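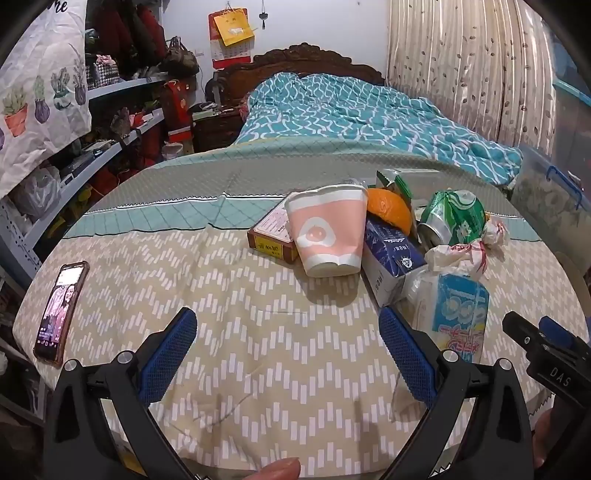
Limthorpe Dairy Cooperative
Milking Parlor and Calf Housing Safety Checklist, with Inspector's Comments

Site: Sarkus Farm
Inspector: Malathi Rodrigues
Date of visit: December 16, 2021
Type of visit: Routine, second of the year (previous visit in June)
Herd: 545 animals, of which 124 are calves under weaning age

Ratings: S = Satisfactory. A = Action needed before next visit. U = Urgent, to be corrected within 8 days. N/A = Not applicable.

Section A. Milking parlor

A1. Floors drain freely and have a non-slip finish. Rating: S
Comment: Grooving was recut on the exit side after the June visit. Drain covers are seated properly.

A2. Pit steps have handrails on both sides. Rating: A
Comment: The rail at the north steps is loose at the lower bracket. It bears weight but moves under hand pressure. Replace the bracket and both bolts.

A3. Emergency stops are marked and tested. Rating: S
Comment: All stops were tested in the presence of the parlor supervisor. The test log is up to date.

A4. Vacuum pump belt guard is in place. Rating: U
Comment: The guard had been removed for a belt change and was found leaning against the wall. The pump was running. The guard must be refitted and the pump must not be operated without it. Staff were told at the time of the visit.

A5. Chemical store is locked, ventilated and labeled. Rating: A
Comment: Store was locked. Two drums of acid rinse carried handwritten labels that could not be read in full. Obtain replacement labels from the supplier. Acid and chlorinated products are kept on separate sides of the store, as required.

Section B. Calf housing

B1. Pen gates latch securely and have no sharp edges. Rating: S

B2. Automatic feeder is protected from damage and has its own electrical cutoff. Rating: S
Comment: The Mateos feeder is wired through a separate switch, reachable from outside the pen.

B3. Water heater is fitted with a working temperature limit. Rating: S
Comment: Service record seen.

B4. Heat lamps are hung by chain and kept clear of bedding. Rating: U
Comment: One lamp in the sick pen was hung by baling twine. It was taken down during the visit and is not to be used again until a chain has been fitted.

B5. Ventilation is adequate and inlets are clear. Rating: A
Comment: Inlets along the east wall are partly blocked by dust and old netting. Clean before the coldest weather. There was a noticeable smell of ammonia in the last 4 pens.

B6. Hand washing and boot dips are provided at each entrance. Rating: S
Comment: Dip solution is changed daily according to the record sheet.

Section C. Vehicles and yard

C1. Loader operators are trained and listed. Rating: S

C2. Power takeoff shafts are fully guarded. Rating: A
Comment: The shaft guard on the Vitano mixer wagon is cracked at the tractor end. The restraining chain is sound. Order a new guard.

C3. Slurry store is fenced and warning signs can be read. Rating: S
Comment: Fence line walked in full. Gate was padlocked.

C4. Yard lighting covers all walking routes. Rating: A
Comment: The fixture over the feed store door does not work.

C5. Bull pen has an escape route. Rating: N/A
Comment: No bull is kept on this site.

Section D. Records and first aid

D1. Accident book is available to all staff. Rating: S

D2. First aid kits are stocked and in date. Rating: A
Comment: Eyewash in the parlor kit has expired. The office kit is complete.

D3. Lone working procedure is in writing. Rating: S
Comment: The procedure covers night calving checks. The telephone list should be reissued to include the relief milker.

Follow-up

Items A4 and B4 are to be confirmed in writing to the cooperative office by the farm manager. All items rated A will be reviewed at the next routine visit. A copy of this checklist must be kept on site and shown to any contractor who asks for it.

Signed for the cooperative: M. Rodrigues
Received for Sarkus Farm: signature held on office copy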